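In Praise of the Ugly First Draft

28 May 2020

I've been writing letters again. Real ones, with stamps and everything! It started in March, when my friend Darius Vasiliauskas moved out of the city and told me he was done with group chats forever (he lasted nine days, but by then I'd already bought the envelopes).

My opinion, for what it's worth, is that we've all gotten scared of the rough version. On a screen you can fix a sentence before it's even finished being wrong. You type, you delete, you type it again, and what comes out the other end is smooth and a little dead. I do it with emails to my own sister. I once spent 40 minutes on a text that ended up saying "sounds good."

Paper won't let you get away with that. I buy the biggest sheets I can find, spread one over the whole table, and just go. Arrows, crossed-out bits, a grocery list creeping in from the side. Half the time I don't know what I'm trying to tell a person until I've said it badly three different ways, and I love that the three bad ways are all still sitting there when I'm done.

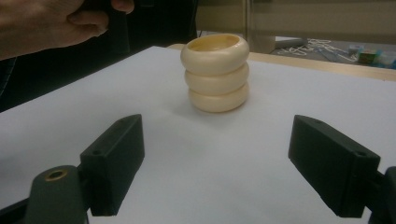
But isn't it slow?

Oh, it's so slow. My last letter to Darius ran to 1,347 words and took me most of a weekend, with breaks for soup. I know plenty of people who'd rather scrub a bathtub. Tõnu Grigaitė, who I've argued with about this for years, says handwriting is just a hobby for people with time to spare, and that a sloppy thought stays sloppy in ink. Fair enough, some of mine do.

I still think he's missing something. When I get a letter back with a whole line scratched out, I hold it up to the window and try to read it. I want to know what somebody almost said to me. No email has ever made me do that, however nicely it was put together.

So if you owe somebody a few words, try doing it the messy way once. Don't copy it over neatly first. Fold it up with the mistakes in and get it to the mailbox before you lose your nerve. I've got one on the counter right now that needs a stamp, and there's a word in paragraph two I'm pretty sure I spelled wrong.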